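Re: Hand-held gripper demos vs teleop for cloth, our numbers

Reading time: 4 min
Print this | E-mail this

skirent_mike wrote:
Okay so I promised in the other thread I'd write this up once we had something worth arguing over. Short version: we trained the same policy twice on garment folding, once on teleoperated demos and once on demos from people just walking up to a table with grippers in their hands. 800 demos each, same clothes, same robot at test time. The hand-held set won on everything that starts crumpled and lost, a little, on the neat folds at the end. I did not expect the second part and I'm still chewing on it.

We call the hand-held set Humis internally, so if I slip and write that, that's what I mean.

tapioca_dan wrote:
Same 800 or same hours? Because that matters a LOT. Teleop is slow. If you matched on count then the teleop people spent way more time getting there, and you're kind of hiding the best argument for your own side.

skirent_mike wrote:
Matched on count, yeah. I went back and forth on it. Matching on hours would've made Humis look great but then every reviewer says well of course, you had more data. So we took the boring comparison first and I'll do the other one in March if I get the table time.
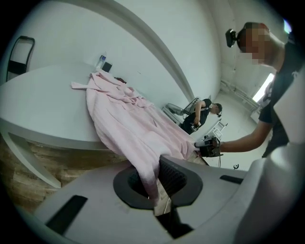
The thing I really want to talk about is the first ten seconds of a demo, before anything looks like folding. With teleop, people get super cautious there. They pick one corner, lift, look, put it down, pick again. With a gripper in your hand you just grab and pull and let the cloth tell you where the next corner is. Long pieces show it best, something like that pink one, with one end still bunched up on the table and the rest spread out between there and the grippers. A wad at one end and a nice wide sheet in the middle is the kind of state our teleop set barely has in it, and the policy trained on teleop goes to pieces when it lands in one. I think most of our gap is right there, in what states got visited, and very little of it is about how smooth the motion is.

foldorflight wrote:
I'm going to disagree with the "states visited" story, or at least I don't think you've shown it. You changed two things at once. The hand-held people have a different view of the cloth AND they move differently. Take the teleop demos, start them from crumpled states on purpose, and see how much of the gap closes. If it's most of it, fine, you win.

Also what's the test set? "Same clothes" makes me nervous.

skirent_mike wrote:
Fair on both. Test is 19 garments, 7 of them never seen in training. On the unseen ones the hand-held policy got 5 to a finished fold. I'm not going to pretend that's a big sample, please don't quote it at me in a year lol.

The crumpled-start teleop run is a good idea and I'm annoyed I didn't do it. I'll ask.

mrs_servo wrote:
We tried something close to this at Skidanari with towels and got the opposite!! Hand-held was worse, and the reason was dumb: people with grippers reach in ways our arms can't. Lovely demos, wrist bent way back, elbow who knows where, and then the robot hits a joint limit halfway through the lift and drops the towel. How many of yours did you throw out for that?

skirent_mike wrote:
More than I'd like. We run a reachability check after tracking and toss anything that fails, then keep recording till the count is back up to 800. So the number is after filtering. I should've put that in the first post, sorry.

tapioca_dan wrote:
Oh that's a big should've. So the hand-held set is cleaned and the teleop set isn't? Teleop demos are reachable by definition but they've still got plenty of junk in them. Hesitations, regrasps, all that stuff you complained about up top.

skirent_mike wrote:
Yeah. We dropped failed folds from both, but we never cut the slow ones out of teleop. Somebody should probably trim the pauses and retrain. Somebody meaning me.

foldorflight wrote:
If you're doing that, look at the Giraldo pause filter. It's crude (anything under a speed threshold gets dropped) but on our shirts it helped teleop more than extra data did. Just watch it around the grasp itself, it loves to eat the frames where the fingers close.

mrs_servo wrote:
Seconding the warning. It ate ours. We had a policy that hovered beautifully and never grabbed a thing.

skirent_mike wrote:
Great, so the list is crumpled-start teleop, trimmed teleop, then hours-matched. I'll start with the trimming since I don't need anyone's table for it. Will post the per-garment results in this thread when it's done retraining.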